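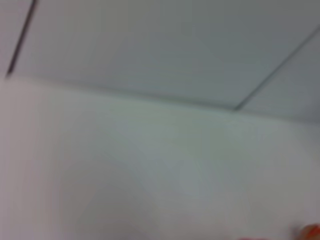

Christmas Eve dinner in Skorkstead — church hall supper or a restaurant?

pinto_bean
My wife and I are spending Christmas in Skorkstead this year, staying two streets up from the harbor. We get in on the 23rd and leave on the 27th. I've read that most places close early on the 24th and that the thing to do is the fish supper in the church hall. I've also read that the supper has gone downhill and you're better off booking a table somewhere. Which is it? We eat everything. Neither of us is religious, if that matters.

harborside_lil
Doesn't matter at all. Half the hall isn't. You pay at the door, sit where there's a gap, and they bring you salt cod, boiled potatoes, pickled beets and then the almond rice. Doors open at five and the bells go at six. Nobody starts before the bells.

oldnets
Go to the supper. The restaurants that stay open on the 24th do a set menu at double the price and it's the same cod.

Marisol_T
I'll be the one to disagree. We did the supper last year and waited an hour for food. The potatoes were cold by the time they reached our end of the table, and the kids got no almond rice because it had run out. The year before was lovely, so maybe we had bad luck, but I wouldn't plan my whole evening on it. We've booked at Adugna this time. They do a Christmas Eve dinner with a fish course and a lamb course and you can choose your hour.

oldnets
Lamb on Christmas Eve isn't Skorkstead. Lamb is the 25th.

Marisol_T
It is if you live here and your family eats lamb. My grandmother did lamb on the 24th every year of her life and she was born on Flaredau Street.

harborside_lil
Both are right, I think. The families on the harbor side ate fish on the 24th and the farm families up the hill had mutton or lamb. The hall supper was started by the harbor side, so it's fish.

pinto_bean
Thanks, all. Is the almond rice the one with a whole almond hidden in it? And what is the bread people keep mentioning? I've seen it spelled three ways.

harborside_lil
Yes, one whole almond to a table. Whoever gets it keeps quiet until all the bowls are empty and then gets a marzipan pig.

The bread is pruso. Pruso is a braided loaf with cardamom and raisins, glazed, and it's only baked from the middle of December until New Year. Buy it in the morning. By noon you'll be getting the ones without raisins.

k_dunmore
Pruso without raisins is the original version. The raisins came in after the war, when you could get them again.

oldnets
Source? My mother's recipe has raisins and she had it from her mother.

k_dunmore
Gunnlaugur Blöndal's booklet on the winter baking. They sell it at the town museum, 75 pages, mostly recipes. He says the first written mention of the loaf is from 1438, in a list of what the parish owed the bishop at Christmas. Flour, butter, honey. No raisins and no cardamom either.

oldnets
A list of what was owed to a bishop isn't a recipe. It says there was a loaf. It doesn't say it was this loaf.

k_dunmore
Fair point. He does say in the booklet that the braid could be a lot later. I still prefer it plain — toasted, with salted butter.

tvrdy
Coming back to the question. I've been to the supper more than ten times and the wait depends on where you sit. The tables by the kitchen door are served first and the ones under the stage are served last. Get there at five, not at quarter to six, and take a table on the left side. Bring cash.

Marisol_T
We were under the stage, so that explains some of it.

pinto_bean
Good to know. One more thing. Is it worth going to see the lanterns on the 24th or should we do that another night?

tvrdy
Do it on the 23rd if you aren't too tired. The lanterns go up the hill from the harbor to the chapel and there are far fewer people. On the 24th everyone comes out of the hall at the same time and the path gets jammed. Wear boots, the top part is never gritted.

harborside_lil
I like the 24th for the singing, but I agree about the path. If it's icy, stay at the bottom. You can hear it from the harbor wall.

pinto_bean
Decided. Lanterns on the 23rd, hall supper on the 24th, and I've booked us into Adugna for lunch on the 25th so we can try the lamb too. I'll pick up a pruso with raisins and one without.

oldnets
Lamb on the 25th. Correct.

Thread closed to new replies 2023-12-22

14 shares

3 comments

Wendela: Does the hall supper do anything for people who don't eat fish? My son is allergic.

R. Castell: Wendela, they had a pea soup when I went, but phone the parish office and ask. The kitchen is small and I wouldn't count on it for an allergy.

bakersdozen: You can freeze pruso if you slice it first. I take two loaves home every year and they last me into spring.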